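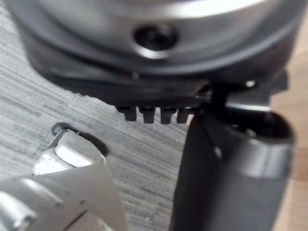
Home Features Materials Workshop Archive Subscribe

The Long Afterlife of a Brushed Finish

9 min read
41 shares | 12 comments

A brushed metal surface is a field of parallel scratches. Each one is a groove a few microns deep, cut by abrasive grit moving in a single direction. The grooves scatter light across their width and hardly at all along their length, so a highlight on brushed steel stretches into a band at right angles to the grain. A buyer sees that band and reads it as quality. A finisher reads it as a record of belt speed, grit and pressure.

At Carretero, a contract finishing shop, the belts start running at 6 a.m. Pin-yu Yu manages the line. Most of the work is housings, lids and trim for appliance makers, and most of the rejects come from one fault: grain that changes direction at a curve.

"Flat sheet is easy," Yu says. "On a dome, the belt touches at one point and the grit rides up on both sides of it. You get arcs where the drawing asks for lines."

The usual remedy is to spin the part against a fixed pad. This gives a circular grain centered on the axis, which the eye accepts on a round object. Holes cause a second problem. If a hole is drilled before finishing, the pad drops slightly at the opening and rounds over the edge. If it is drilled afterward, the burr has to be removed without marking the surface around it. Carretero drills first and fits a soft plug that wears down with the pad. A plug lasts for 30 parts.

Grit sequence matters more than final grit. A shop that jumps from 80 to 240 leaves deep scratches under the fine ones, and they show up months later, when handling has worn the top layer smooth. Yu's line uses four steps. Her customers often ask for three.

Percy Tamayo tests finishes at Torer, a small materials lab that takes work from both suppliers and retailers. His main instrument is a wear rig that draws a cotton pad loaded with skin oil and fine dust across a sample. He checks gloss every 1,000 strokes. On uncoated stainless, the reading taken across the grain climbs steadily up to 2,500 strokes and then flattens out. By that point the peaks between the grooves have been burnished, and the part has a shiny patch wherever people touch it.

Clear coats delay this. They also add a fault of their own. Flendix, a thin acrylic, held 95 percent of its starting gloss in Tamayo's last series but lifted at cut edges. Hereo, a harder coating cured at higher heat, stayed down at the edges and yellowed slightly under the lamp. He does not recommend one over the other. He asks where the edges are.

Cleaning does much of the damage in service. Scouring pads leave cross-grain scratches that catch light at the wrong angle, and chlorine bleach can pit the lower grades of stainless along the groove bottoms, where residue collects. A damp cloth with mild detergent, moved with the grain and followed by a dry one, is enough for nearly all household soil.

Refinishing is possible on bare metal and rarely worth the labor on a coated part. The coating has to come off completely, and the new grain has to run out to a seam or an edge. Stopping short leaves a visible border. Yu turns down requests to spot-repair a panel. She will quote for the whole face, and the quote is usually higher than the price of a replacement.

Filed under: Materials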